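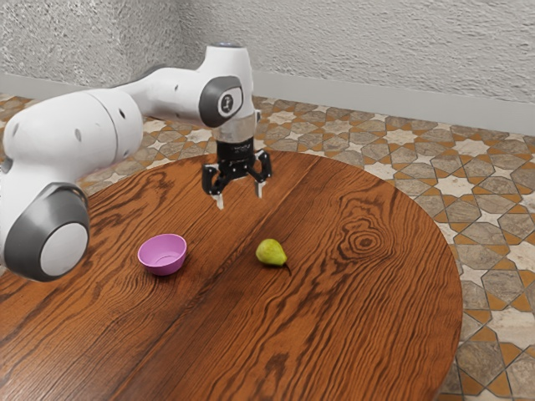

Pear and bowl task in the Soveck simulator.

Hideaki Iwasaki has moved the Hullside grasp planner to its second release. It now runs 200 simulated trials overnight, and a failed plan is logged with its joint path. 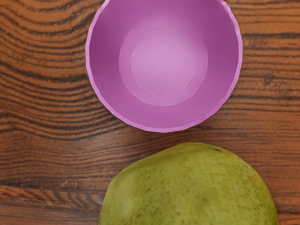

Dwayne Brannigan rewrote the step that picks the approach angle, cutting planning time by nearly 86 milliseconds.

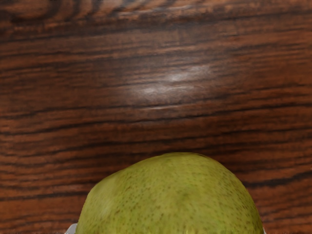
Closing width is still set by hand. With a fingertip on each side of the pear, a bad width estimate matters. A fix is due in September.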